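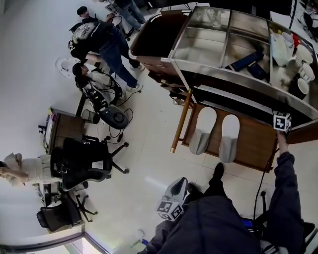 By the cart with the wooden shelf.

Friday, March 7, 2025
Glaze tests, Falska white and the new Moya grey

Opened the kiln at nine in the morning. It was still too warm for bare hands at the bottom, so I took out only the top level and left the lid on the prop until lunch.

There were 17 test tiles in this firing. Of these, 13 are good enough to keep on the board. The others have crawled badly, all of them in the Moya grey where the glaze was thick. I brushed it on three coats, as the recipe sheet says, but I think the sheet was written for a thinner mix. When I put my finger in the bucket it covered the nail completely, and it should only make it cloudy. Next time add water first, sieve, then wait one night before testing.

Falska white is nice. On the red clay it goes a little pink at the edges, on the stoneware it stays the colour of milk. Mārtiņš Toom prefers it on the red clay. I also like it there, but I am not sure that it will look the same on a big bowl, where the wall is thicker and cools slowly. To be tried on one of the seconds before we promise anything to the customer.

The Clarnov clay is behaving differently from the last bag. It takes longer to dry at the foot, and two handles have cracked where they join the body. The bag number is different from the old one, I wrote it inside the cupboard door. I do not want to blame the clay yet. The room was cold all this week and the plastic was maybe on the shelves too long. Please everybody score the joints deeper and use slip from the same bag, not from the old yellow tub. The yellow tub is now a mixture of everything.

Shrinkage, Clarnov, measured on the long bar: 5 mm less than the marked line after bisque. After glaze firing I have not measured yet, the bar is on the lower level.

Kiln notes. The cone on the middle level was bent correctly, the one on the top was a bit lazy. I suspect the upper element. I cleaned the groove with the soft brush and there was some old glaze dust in it. If the top cone is lazy again in the next firing, I will write to Posside and ask for the price of a new element. We should not leave this until June, when the market orders come.

Afternoon: unpacked the lower level. Nothing stuck to the shelf, so the new kiln wash holds. One small plate has a pinhole in the centre, I keep it for the brushes.

To do:
- thin the Moya grey, make new tiles, one coat, two coats, three coats
- throw away the yellow tub (ask first)
- measure the long bar
- order kiln wash, only 5 kg this time, the last sack became hard before we finished it
- write the glaze names on the tiles with the oxide pencil. The ordinary one burned away again and I had to guess from my drawing.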